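Datasets > Finance > Small caps

Search this site Go Search tips

# irau-sentiment

I started this because I got tired of reading stock newsletters and never checking whether they were right. So this is my own little collection of what newsletters said about lab-automation and food-tech small caps, lined up against what the shares did next. It's a hobby project and I'm one person, so please be kind (and open an issue if something looks off!).

## What's inside

- `notes.csv` – 900 short newsletter notes, each one tagged bullish, bearish or shrug
- `prices.csv` – closing prices for 59 tickers, adjusted for splits
- `waves.csv` – my hand-drawn turning points, 193 of them, which you're free to disagree with

The tags are mine. I went through the first 300 notes twice, a month apart, and changed my mind more often than I'd like to admit, mostly on the shrugs. Both rounds are in there as `tag_a` and `tag_b`. After that I only did one pass, so `tag_b` is blank.

## Sectors

Every ticker gets one sector label. Lab automation is the big one, then food tech, then a grab bag called `other` that I keep meaning to split up. 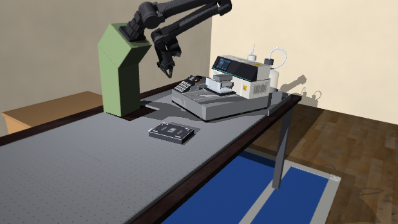

Lab automation: robot arm, green pedestal, lab instrument. 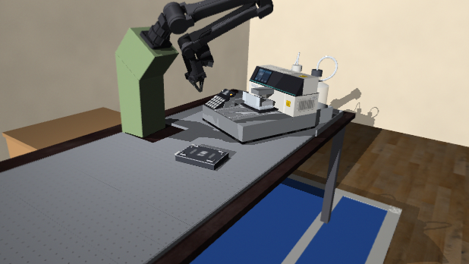 ## Loading it

Run `pip install irau`, then:

 from irau import load
 notes = load("notes")

Dates come in as plain strings – I kept tripping over time zones, so parse them yourself. Tickers that changed names keep the old one. Javden shows up under both spellings in the notes, and I've left that alone on purpose.

## Known problems

Krishnan has a gap in July where my price source went down and I never filled it. Irnano was delisted, so its last rows are blank, and if you drop blanks you'll make every newsletter that loved it look smarter than it was. Please don't do that!

Also, none of this is investment advice. I lost money on two of these.

## License

CC BY 4.0 for my tags and turning points. The notes are paraphrased in my own words.

Related datasets

- irau-earnings-misses
- Newsletter headlines, food tech
- Small-cap splits and name changes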